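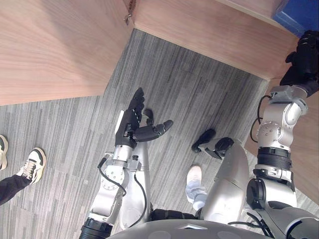
Grey striped carpet and the edges of three wooden panels.

Furnival: the meeting room, after the refit

Three months of emails, one new floor and a supplier list longer than my arm. Furnival's meeting room has been redone, and I was asked to put a gallery page together for the people who use it. I have kept it short. The brochure from Widholm promised "a calmer way to work", and I have yet to meet a carpet that could do that.

The stripes. Widholm calls this range Grarkerine, a name that tells you nothing at all. The colour is grey with more grey in it. I will admit it is easier to live with than the old brown, though I would like to see it after a winter of muddy shoes before I start clapping.

The wood. We were told it would "warm up" the room. Perhaps. Against that much grey almost anything would, and I am told the finish needs a special cleaner from Brivero at a price I had to read twice.

The bill. Carpet and fitting came to £3,771, before the cleaner. The quote said the job would take 3 days and it took 4, with no money off for the extra one. There is a 35-page care guide in the office if you are short of something to read.

The room can be booked again from July. Please wipe your feet. If the stripes make your eyes swim during a long meeting, write in and say so, as I have a small bet on it.

Comments (3)

deskbythewindow: I quite like it. Sorry.

Second Floor Sceptic: What was wrong with the old carpet apart from the stain? You could have put a chair over it.

tealady_4: Who reads 35 pages about a carpet? Can we hoover it or not?

More from the gallery
The bike shed roof, again
New kitchen taps: are they better?
Paint samples for the back stairs
Lost property shelf, spring clear-out

Contact the page editor | © Furnival | Back to top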